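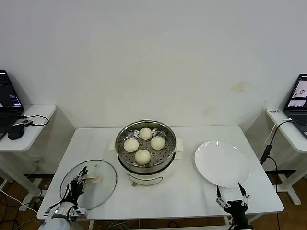 Kisus T2 Tabletop Serving Cell
Two-arm bench cell for small food-handling tasks

The Kisus T2 is a two-arm cell with a two-finger gripper on each arm and a small camera behind each pair of fingers. It is sold as a bench kit and is put together on site. This page covers the steamer layout and the routine care of the grippers.

Part numbers
T2 cell, two arms: 1406
Spare fingertip pair: 122
Linkage screw set: 278

Bench layout

Use a plain table with a level top, pushed up to a wall. Put the cooker in the middle. The lid goes down flat on the left, where the left gripper can reach its knob. The plate goes on the right. Keep the laptops on side tables of their own so that typing does not shake the work surface.

Turn the cooker so that the side handles point left and right. The control panel should face the arms. If the cooker gets turned during cleaning, set it back before the next run, as the saved positions for the lid depend on it.

Cables run along the outside of each arm. Leave a loop at the wrist large enough for a full turn in both directions. A tight loop pulls on the connector and is the usual cause of a gripper that drops out halfway through a cycle.

Checking the gripper

Switch off the arm before you touch the fingers. The whole check takes a few minutes and needs only a hex key and a dry cloth.

Open the fingers fully and look at both tips. They should sit at matching angles with a clear gap between them. Then move on to the pivots.
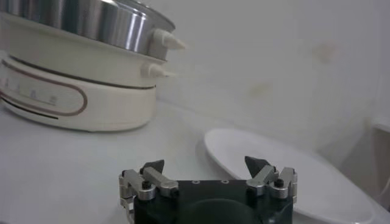 Each finger linkage turns on pivots held by black hex screws. Try each screw with the key and take up any play by hand. Do not force them, as an overtightened pivot makes one finger lag behind the other. Wipe the metal bars dry after every session with the steamer. Steam leaves a film on the links, and the film holds flour.

Fingertips are changed in pairs. Order them if a tip has rounded off or no longer meets its partner when the gripper closes.

Wrist camera

Clean the lens with the dry cloth and bring up the live view on the laptop. Both fingertips must be in view with the gripper open. If one is missing, the camera has shifted on its bracket and needs to be set again before any saved position is used. 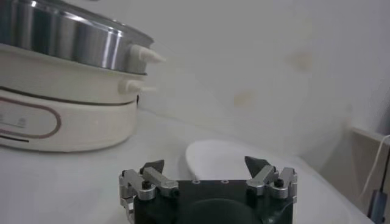

Wrist camera view, gripper open at the plate.

Service

Repairs are handled by the Drultitz workshop. Send the gripper only, with the fingertips fitted, and keep the arm on the bench. Units sent in by Thursday are looked at the following week. Older cells with the Helusska wrist use a different screw set, so give the wrist type when ordering.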